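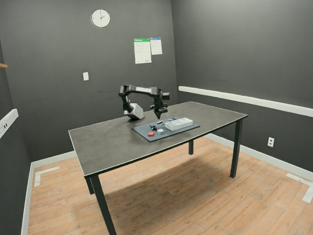 Robotic arm on a worktable. Computer rendering.

Service Advisor, Full Time
Hasen Motors, 601 Osano Road, Dunne
Posted January 2024

Hello, and thank you for stopping to read this. We are looking for a service advisor to join the front counter at Hasen Motors, and we would like to tell you a fair amount about the job before you decide whether to apply, so please get comfortable.

Hasen sells and services new and used cars at two locations, the main store here on Osano Road and the smaller Hirnivness lot across the river, which is used cars only. This job is at the main store. The service department looks after cars we sold and plenty of cars we didn't, and a good share of our customers have been bringing us one vehicle or another for 20 years. Some of them come in with a list. Some of them come in with a noise they can only do an impression of, and part of your day will be getting that impression into words a technician can use.

The position opened up in December, when one of our advisors moved over to the sales side (we still see her at lunch, so you can ask her anything you like about the job). We could have filled it quickly, but Nermin Yazıcı, our general manager, started out at the service counter herself and she would much prefer that we take our time and find somebody who will be happy here.

What you would be doing

Mornings are the busy part. You would open the service drive along with one other advisor, greet people as they pull in, walk around the car with them, write down what they tell you and get them on their way, whether that means the shuttle, a loaner, or a seat in the waiting area with a cup of coffee. After that first rush you'd be going back and forth between the counter and the shop, finding out what the technicians have come across, pricing it, and calling customers to explain what the car needs now and what can wait until spring. We care a lot about that second part. If a belt has another year in it, we want the customer to hear that from us.

Afternoons are mostly pickups. You would go over the invoice with each customer, take payment, and book the next visit if they want to. You'd also follow up on parts we have ordered, keep the appointment calendar in decent shape, and handle the warranty paperwork, which is nobody's favorite but does get easier after the first month or so. When it's slow, and it does get slow on snowy days, there are always reminder calls to make and recall notices to check.

Who we have in mind

We would love to hear from people who have written service before, at a dealership or an independent shop or a tire store. But we have also had very good luck with people from other counters - hotel desks, pharmacies, a bank branch - so if you are good with the public and can keep several things going at once, please don't talk yourself out of applying. You do not need to be able to fix a car. You do need to be curious enough about cars to learn what a control arm is and why it costs what it costs, and Lanying Bai, our service manager, is very patient about teaching.

You will need a valid driver's license with a record our insurance company can live with, as you will be moving customers' cars now and then. You should be comfortable typing while somebody is talking to you, and comfortable on the phone with a person who is having a bad day. A second language is a real help at our counter and we pay a little extra for it. We ask for a high school diploma or the equivalent.

Hours and pay

The service department is open Monday through Saturday. Advisors work five days a week, and Saturdays rotate, so you'd have a weekday off in any week when you work one. We are closed Sundays and always have been. The early shift starts before the doors open and finishes in the middle of the afternoon, and the late shift stays until the last car has been picked up. You and the other advisors can trade shifts among yourselves as long as Lanying knows who is coming in.

Pay is an hourly wage plus a monthly bonus that the whole service team shares. We don't pay our advisors a commission on individual repairs. We will talk about the actual wage on our first phone call with you, so you won't have to sit through two interviews to find out. Health and dental coverage begin after 3 months, and there is a retirement plan, paid vacation, paid holidays, and a discount on parts and labor for your own car and for anybody who lives in your household. Shirts and a winter jacket are provided. Shoes are up to you, but do pick a comfortable pair!

Training

Your first two weeks would be spent alongside one of our advisors, mostly listening. After that you'd start writing up the simpler visits, oil changes and tire rotations and so on, with someone close by to help, and you would take on the bigger jobs as you feel ready. You would also spend a few mornings out in the shop with the technicians and a day in the parts department, so that you know who you're talking to when you pick up the phone.

How to apply

Please send us a resume and a short note telling us a bit about yourself. The note doesn't need to be fancy, and we do read every one of them. You can drop it off at the service counter in an envelope marked for Lanying Bai, mail it to the address at the top of this page, or use the form on our careers page. If you come by in person, try to make it after lunch, when there's a better chance that Lanying can step out and say hello.

We will call the people we'd like to meet, and we will write to everybody else too, so you won't be left wondering. The first interview is with Lanying and the second is with Nermin, with a walk through the shop in between. If you need any kind of accommodation for the application or the interview, just let us know in your note or at the counter and we will set it up.

Hasen Motors is an equal opportunity employer. An offer of employment depends on a driving record check and a background check, both of which we pay for.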